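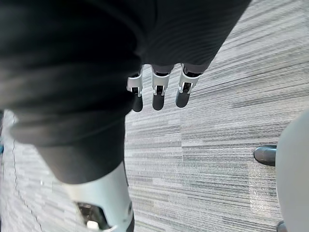

According to Ha-rang Jeon, the old rent office in Pesport closed too early for people who work late. From May, tenants can bring their papers to the Jekar building until 19:00.

The new office has room for 21 visitors, and Firnance will pay the heating for 2 years.

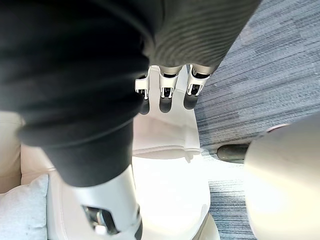

Photo: Alemayehu

Some 800 households in the town pay rent through this office. Letters with the new address were sent on 25 February 2020.
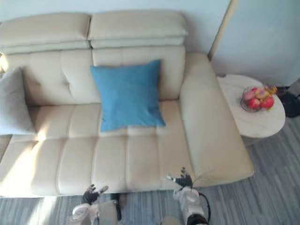 A blue pillow on a cream-colored sofa.

Old forms stay valid, and tenants do not need to register again.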